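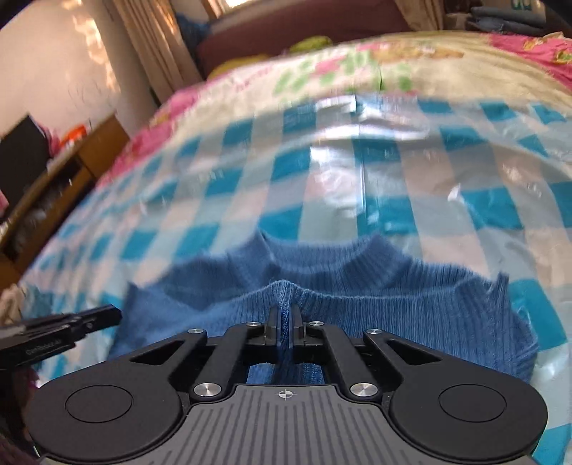
**Rib knit** is a weft-knitted fabric structure in which columns of knit stitches alternate with columns of purl stitches on the same face. The raised columns stand forward as vertical ribs and the purl columns recede between them. The structure is used for collars, cuffs and hems, and for whole garments such as sweaters and fitted tops.

## Structure

A rib is named by the number of knit and purl columns in one repeat. In 1×1 rib, single columns alternate. In 2×2 rib, pairs alternate, and the ribs are wider and deeper. Uneven repeats such as 3×1 or 5×2 are also made, mostly for decorative panels.

Rib needs two sets of needles on a machine, one for each direction of loop. Fabrics with equal numbers of knit and purl columns look the same on both sides when relaxed. They also lie flat at the cut edge, unlike plain jersey, which curls.

## Properties

The main property of rib knit is crosswise stretch. At rest, the purl columns fold behind the knit columns and the fabric is narrow and thick. Under tension the columns open out and the width increases. Lengthwise stretch is much smaller.

Recovery depends on the fiber. Wool returns well after stretching. Cotton returns less completely, and cotton ribs often include a small share of elastane. Acrylic keeps its shape in ordinary wear but may relax permanently if pressed with a hot iron.

A ribbed collar is normally knitted at a tighter gauge than the body, or from a doubled strip. It can stand up from the neckline when the garment is laid down, while the looser body settles into folds.

## Folding and storage

Ribbed sweaters are stored folded. Hanging puts the weight of the garment on the shoulder area, where the ribs open and the hanger may leave a raised point in each shoulder.

The usual method of folding is as follows:

1. Lay the sweater front down on a flat surface, with the collar away from the body of the person folding.
2. Smooth the back along the direction of the ribs. Smoothing across them widens the fabric and leaves the sides uneven.
3. Fold one side in toward the center and lay the sleeve down along its length. Repeat on the other side.
4. Fold the hem up to the middle, then fold once more to just below the collar.

A bed is a common work surface, although a soft mattress lets the fabric sink and makes straight folds harder to form. A smooth cover, such as a plastic sheet or tablecloth, reduces drag under the garment. On a textured bedspread the ribs tend to catch, and one layer may stay in place as the next is moved.

When a single layer is lifted by pinching, the rib gathers into a narrow upright fold at the point of grip. Thick ribs are easy to pick up this way – a shallow pinch is enough – but pulling sideways from it stretches the columns. Lifting with support under the full width avoids this.

## Care

Most ribbed sweaters are washed inside out in cool water and dried flat. Wringing distorts the columns. A garment that has grown wider can often be narrowed by pushing the ribs together by hand while it is damp and leaving it to dry in that position.

Surface fuzz and pilling appear first at the sides and under the arms, where layers rub together. Pills are removed with a fabric comb drawn along the ribs, never across them.

## See also

- Jersey (fabric)
- Interlock knit
- Gauge (knitting)
- Cable knit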